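Chapter 3
Two Arms, One Task

In Chapter 2 you wrote a program that moved a single arm through a list of stored positions. Most jobs in a workshop or a kitchen need more than that. One hand holds a thing while the other turns it, opens it or takes it away. This chapter follows the Hilau project, a class project at Gremcombe Technical School in which students set up a pair of arms and taught them to pass objects to each other.

The project ran for one school year, with 60 minutes of lab time each week. The first objects were foam blocks, which can be squeezed hard without harm. Later the class moved on to things with smooth, stiff surfaces, and found that most of their grip settings had to be changed. A phone is a good test of this kind. It is thin and flat, and it can slide out of a gripper that closes on it off center.
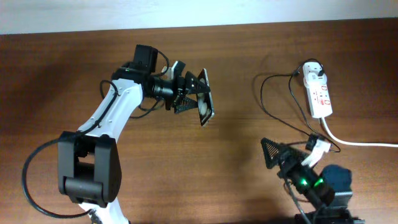
Figure 3.1 A phone held in the gripper of the left arm, with the second arm facing it across the table.

Before a handover can work, both arms must agree on where things are. Each arm measures position from its own base, so a point in front of one gripper has different coordinates for the other. The students solved this by choosing a single origin on the tabletop and converting every position to it. Section 3.2 works through the conversion step by step.

Timing is the second problem. If the giving arm opens too early, the object falls. If it opens too late, the two arms pull against each other and the motors strain. The class recorded 216 handover attempts in the Babaei log format — introduced in Chapter 1 — and you will use part of that log in the exercises.

In this chapter you will learn to:
set up a shared coordinate system for two arms
choose a grip width and closing force for a given object
write a handover as a series of states
route cables so that they stay clear of moving joints

You will need the Pundel simulator or a pair of lab arms. If you are using lab arms, read the safety rules in Appendix B before switching on the power.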